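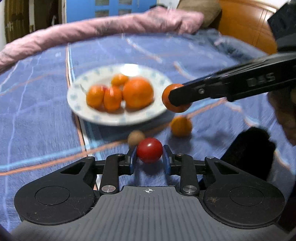 How Do You Buy a Robot Hand?

Suppose you want a machine that can pick up a cherry tomato without turning it into soup. Your first thought might be to buy the biggest, shiniest one in the catalog. Grown-ups have this thought too, and it gets them into trouble.

Start with the job. A tomato is small and soft. An orange is bigger and can put up with more squeezing. A hand for stacking bricks would be a poor choice for either one, and it would cost more.

Next, ask how many you need. Two grippers can do things one can't, like holding a plate still while the other loads it. They also cost twice as much, which always seems to surprise somebody.

Then come the boring things — spare finger pads, screws, and time to learn. Dinesh Tyagi plans equipment for a small workshop called Gilchrist. His shopping list has 46 lines on it, and only two of them say "gripper." He leaves up to 11 weeks for everything to arrive. The screws come last.

Try before you buy, if the seller will let you. Bring your own fruit. Bring extra fruit.

Now make your own list. What would your robot hand pick up first, and what else would you have to pay for?

Last updated 15 July 2020

Comments

Anju Uniyal: My son's list is one robot and nine pounds of grapes.

Kuldeep Rawat: Please add batteries. We forgot batteries.

Nisha Chaudhary: Read this to my class. They want to know who eats the tomato.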